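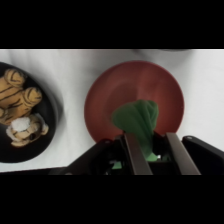
I spent Sunday fighting with a timeout.

Some background for the two people who read this and aren't Chi-keung Kuo. Our task runner, Koston, takes a typed instruction, turns it into a short list of steps, and hands each step to the policy that drives the arm. Pick this up, carry it over there, let go. Koston's whole job is to decide when a step is finished and start the next one. I wrote most of it last September and was proud of it for at least a week.

The "let go" step has been my problem. With hard objects you open the fingers and the width reading climbs, and at some point the code says fine, it's out. With cloth, the reading tells you very little. The fingers can be nearly shut with a wad of fabric in them, or nearly shut with nothing in them, and the two numbers are close enough that I once tuned a threshold to sit between them and had it last until lunch. A thin fold looks like air. Air sometimes looks like a thin fold.

So I did what everyone does and asked the wrist camera. We have a small classifier, Kao, that gets a crop from between the fingertips and answers held or not held. It's decent. It was trained mostly on stuff with edges, though, and it has a weakness for dark fabric against dark fingers. It will say "not held" with tremendous confidence while a green cloth is bunched up right there in front of it.

Then Koston believes it, decides the pick must have failed, and goes back to look for the cloth on the table. The planner searches for an object that is in its own hand. I've done this with my glasses, so I try to be understanding, but I don't drive an arm around while I do it.

Rogelio Magbanua suggested I stop trusting any single answer, which he said in the tone of a man who had suggested it before. The new version keeps a little history. It needs 3 "not held" answers in a row before it will change its mind, and it compares them with the finger width at the moment of the grasp, not with a fixed number I made up. If the two sources disagree, it waits 700 milliseconds and asks again.

Which brings me to the timeout. The wait was being counted against the step's time budget, and the retry was resetting the wait, so a step that disagreed with itself could burn the whole budget standing perfectly still over a plate. In the log this looks like 40 identical lines. I read all of them, in case one was different.

Fixed now, I think. The wait has its own clock, and the history gets cleared when a new step begins, a thing I had somehow assumed was happening already. I also made the log collapse repeated lines, mostly for my own dignity.

Still to do: retrain Kao with more soft things in it, and rename the variable called really_held. Chi-keung has opinions on that one and I've asked him to put them in the ticket.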